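Hindavden Serviced Rooms
Room inspection checklist: furnished single room, parquet floor
Inspection date: 12/06/2020
Form completed by: building services, Grodudari block

Scope: floor, walls, baseboards, fixed outlets, supplied furniture, and loose items left out between cleaning rounds. Windows and heating are on separate forms. Mark each line OK, ACTION or N/A. A comment is required for every ACTION and optional for the rest.

1. Access and door

1.1 Door opens fully without contact with furniture. OK
1.2 Door closer brings leaf to latch from 70 degrees. OK
Comment: closing speed slightly fast. Adjust at next visit. No tools on hand at time of inspection.
1.3 Threshold strip fixed at both ends. ACTION
Comment: screw at hinge side stands proud. Replace with countersunk type.

2. Floor

2.1 Parquet free of lifted blocks. OK
2.2 Finish intact in main walking area. OK
Comment: light wear. Recoating can wait for the annual schedule.
2.3 No gap at the baseboard wide enough to hold dirt. ACTION
Comment: one gap behind the door, length 200 mm. Fill with matching compound. The previous filler (Zalewska, light oak) has shrunk and should be raked out first.
2.4 Floor dry after cleaning, no residue. OK
2.5 No cord or cable laid across a walking route. ACTION
Comment: black cable across the parquet. Reroute along the wall or fit a low-profile cover. Tape is not accepted as a permanent fix on this finish.

3. Walls and high-level items

3.1 Wall-mounted devices secure, no movement when pressed by hand. OK
3.2 Cables to high-level devices supported along their run. ACTION
Comment: bundle to the gray device high on the wall has slack purple wires hanging in a loop, with frayed loose ends. Dress and terminate. Isolate before handling.
3.3 Paint free of damp marks. OK

4. Desk and outlet

4.1 Desk stands level and does not rock. OK
Comment: the pedestal base carries all of the load. Maximum load on the top is 40 kg, evenly spread. Do not sit or lean on the overhanging side.
4.2 Pedestal fixings tight, top and bottom. OK
4.3 Desk edge free of chips. OK
4.4 Power cord near the desk leg clear of the base and not pinched. OK
Comment: cord is dark and easy to see against the white leg. Recheck whenever the desk is moved.
4.5 Outlet cover at baseboard complete and flush. OK
4.6 Clearance of 300 mm kept between outlet and any open container of water. OK

5. Loose items and cleaning supplies

5.1 Bottles capped when not in use. OK
Comment: small white bottle, red cap, on the desktop.
5.2 Bottles labeled with contents. ACTION
Comment: label to be checked against the Usov supply list. Unlabeled bottles go back to the store and are not to be refilled.
5.3 Desktop cleared before wiping. ACTION
Comment: remove bottle first, wipe, allow to dry.
5.4 Bucket sound, rim free of splits. OK
Comment: white translucent plastic. The level can be read from outside, but the cloudy wall makes this unreliable in poor light. Check from the top.
5.5 Bucket carried at the side and kept below desk height. OK 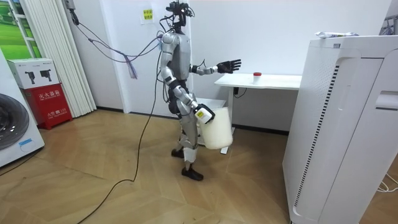
6. Actions and closing

6.1 Electrical items (2.5, 3.2): refer to the electrical contractor. Priority A.
6.2 Threshold screw (1.3): building services. Priority A, trip point.
6.3 Baseboard gap (2.3): joinery round, December. Priority C.
6.4 Bottle label and desktop (5.2, 5.3): cleaning team. Priority B.
6.5 Reinspect all Priority A lines before the room is released. File the completed form with the Grodudari block records and leave a copy in the room folder.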